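Raelene Ruawai
Apr 2, 2018

1/ The write-up of our box study is out, so I'm posting a short version for people who won't read the whole thing. The work was done at Billcombe by me, Warrick Ellery and Teodora Vukadinović. It covers one question: how much does the starting position of the hand matter when you teach a robot from hand-held gripper recordings?

2/ Background for anyone outside the field. A person holds a gripper with a camera on it and does an ordinary task at a table. We record the camera view, the hand motion and the finger opening. A policy is trained on those recordings and then runs on an arm with the same fingers and the same camera.

3/ The tasks were all box tasks. Open a lid, reach in, take out one item, put it down on the table. Some were done with one gripper and some with a second person or a second hand on the other side. We used ordinary cardboard boxes of different shapes and whatever bottles and packets fit in them.

4/ The usual habit is to start every recording from about the same pose. You sit down, hold the gripper over the middle of the table and go. It's comfortable, and the data looks clean. The trouble shows up later, when the arm starts a bit to the left and has no idea what to do with the view it gets.

5/ We made two sets from the same people, same objects and same tables. In the fixed set, everyone started from a mark. In the spread set, a script called Lirka gave a new starting height, side and finger opening before each recording. Together the sets come to 3300 recordings.

6/ Two views through the fingers, one with a closed box and one looking into an open box with a bottle in it. The fingers are open in both. 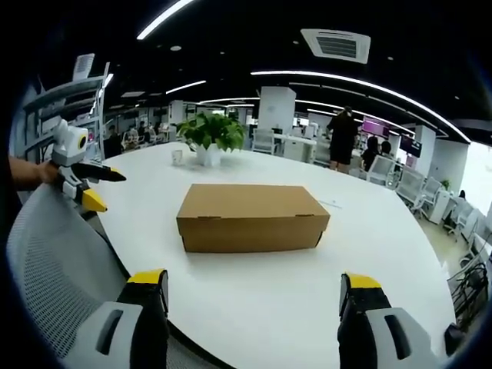
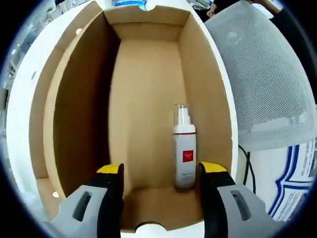
7/ What we tested. Each policy got 300 runs on the arm, with the starting pose drawn at random from a list made before training. Hamish Ngata ran the tests and wasn't told which policy was loaded. A run counted only if the item ended up standing or lying on the table and the box was still on the table too.

8/ Result. The spread policy finished 287 runs. The fixed policy did well when it started near the mark and fell off quickly as it moved away from it. The full curve is in the write-up, and I'd rather you look at the curve than at a single number for that one.

9/ Where the spread policy failed: mostly bottles close to an inside wall. One finger has to fit between the bottle and the cardboard, and the policy would come down on top of the wall or push the bottle along it. Pump bottles with a smooth cap were worse than plain ones. Lids were less of a problem than I expected.

10/ Things we changed along the way. At first Lirka also varied the chair height. People hated it and the recordings got sloppy, so we dropped it. We also threw out the first week of data from McAlister, the second office, after finding that the clocks on the two grippers had drifted apart.

11/ Cost. Spread recordings take longer, because you have to read the prompt and move your hand before you start. Teodora timed it, and the extra comes to 3 seconds per recording. We think that's cheap.

12/ Limits. All the boxes were cardboard. All the tests used one arm. We didn't try moving the camera to a different place on the gripper, and I wouldn't assume the result carries over if you do.

13/ Fletcher Te Moana asked if you could get the same effect by cropping and shifting the images from the fixed set. We tried it. It helps a little with sideways offsets and does almost nothing for height, where the view of the box really changes.

14/ Lirka will go up with the recordings once the file names are sorted out. It's a small script and it runs on a phone. Warrick is answering questions about the training setup, and you can send me the ones about recording.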